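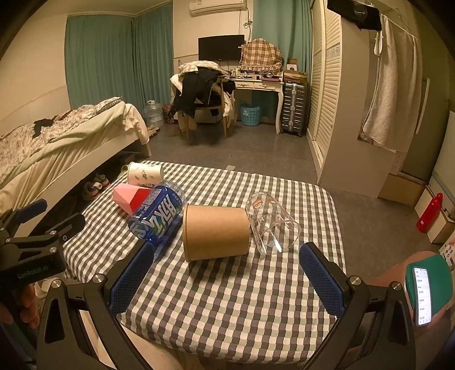
Checkered tablecloth in gray, white and pale green, on a small table.

Home > Table Linen > Small Tables

Gudholm Checkered Tablecloth

Gudholm is our tablecloth for the small table in a bedroom or a rented room. The checks are quiet, so it goes well together with flowered bedding and strong curtain colors. Paper cups, a glass, a water bottle – the daily things can stay on it.

Please measure your table before you order, and add 5 inches on each side for the hang. Wash it in cold water and iron on the back side. The color can become a little softer after the first washes.

Item no. 388. The next delivery from Stolton comes in February. For orders of over 500 pieces, please write to Yuto Fukuda at Runard.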